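Section 6: Joining and levelling two Flekel table sections

Read this section through before you take the sections out of their wrapping. It applies to the Flekel in cream, order code 2405, and to the earlier Getik top if it has been fitted with new feet.

Two sections side by side, showing the join:

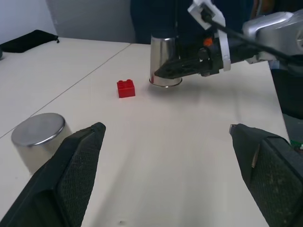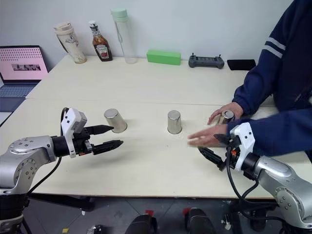

You will need the hex key from the parts bag, a spirit level, a soft cloth and a second person for steps 2 and 5.

1. Lay a blanket on the floor and place both sections on it, face down.

2. Fit the legs. Turn each bolt by hand until it bites, then a half turn with the key. Do not tighten fully yet.

3. Stand the sections up and push them together until the long edges meet along their whole length.

4. Slide the joining plates across from the underside. The arrow on each plate points towards the wall.

5. One person holds the two edges flush while the other tightens the plates, starting with the middle plate and working outwards.

6. Set the level across the join, then along it. Adjust the feet until the bubble is central both ways.

7. Tighten the leg bolts.

NOTE: A thin line will remain visible between the sections. It is normal. If you can feel a step with your fingertip, slacken the plates and repeat step 5.

NOTE: Floors in older buildings may need the long feet. These are sold separately, part 346.

CAUTION: Do not drag the table once it is joined. Lift it from the legs, or take the plates off and move the sections one at a time.

CAUTION: Do not run sealant or glue into the join. It stains the edge and the sections cannot be parted afterwards.

Check the plates again after the first month and every September after that. Wipe the top with a damp cloth. Do not use scouring powder.

Spare plates and bolts: write to Siham Farah, Daher Furniture, Stondulville, giving the order code.

Text revised June 3, 2023 by Lama Saab. Step 4 corrected.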